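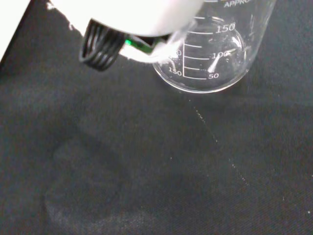
3.2 Weighing Glassware in the Plokomberg Course

The second project of the spring course was the one students asked to repeat, and we can see why! Each team of 4 had to teach the arm to bring a beaker to a scale and leave it there for a reading, using the gripper and nothing else. Teams logged 2304 attempts in all, of which 761 met our rule for a clean placement.

Figure 4. Work area for the beaker task, with the electronic scale to the left of the suction cup.

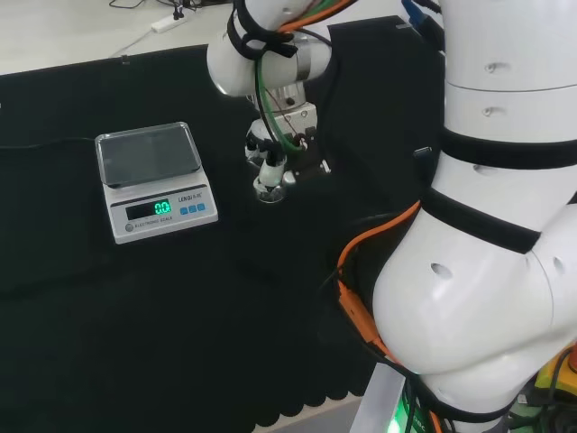

We gave the teams up to 20 minutes of arm time per session, and they used every bit of it. The Ilard team spent April rewriting its approach path, while the Tsolakis team kept the path simple and put its effort into the grip (a choice that paid off nicely on Wednesday runs, when the lab was busiest).

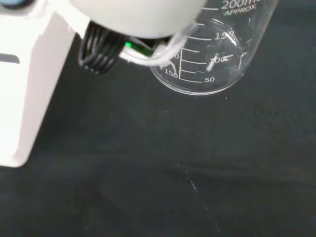

Clear glass was the hardest part of the whole project, and the most fun to teach. The team led by Gervasio Navarrete began with an edge detector that worked well on opaque cups. On a beaker it also picked up the bright streaks on the wall and the reversed "150" showing through from the far side, so the team added a filter for mirrored print. Their code now forms the base of the Joltalgate module described in Section 3.3.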